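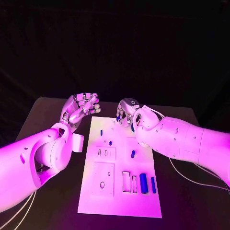 Qusai Hamdan, Books and Reading Correspondent

The small publisher Goton will bring out a new historical novel in July, and the first readers in Camville have already received their copies. The book is called The Salt Keeper of Brerby. It tells the story of a widow who must run her husband's salt house during a long siege, while her brother serves in the army outside the walls.

The author, who signs only as Intarasuk, worked on the novel for six years. It is the third book in the Brerby series, but the publisher says that it can be read alone. The Kindle edition and the paperback will appear on the same day. A hardcover is planned only if the paperback sells well.

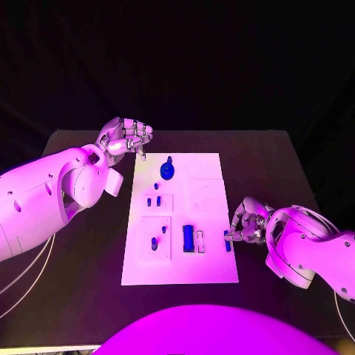
2 min read

At a reading in the Camville library, the author read the first chapter and then answered questions for almost 41 minutes. Many of them concerned the faith of the main character, which is stronger in this book than in the earlier two. Intarasuk explained that the widow prays often but does not receive clear answers, and that this part was the hardest to write. One listener asked if the brother survives. The author smiled and asked for another question.

The publisher has printed 200 signed copies for readers who order before the release. These have a map of the town inside the cover.

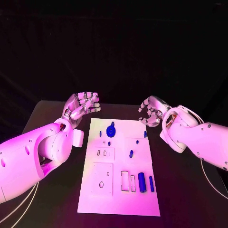 The cover of the novel is still not final. Goton showed two versions at the reading, one with a ship and one with only the town wall, and the guests could write their opinion on a card. I prefer the wall, but its colors are too pale for me. A plain black background with a strong pink light on white shapes, like in the photo here, would be noticed much faster on a shelf of historical novels. The publisher will announce its choice together with the price.

Comments

saltandpages: I read the second book in three days. Please tell me the old ferryman is back!

M. R.: The ship cover, please. The wall looks like a school book.

brerbyfan: Will there be an audiobook? My mother cannot read small letters anymore.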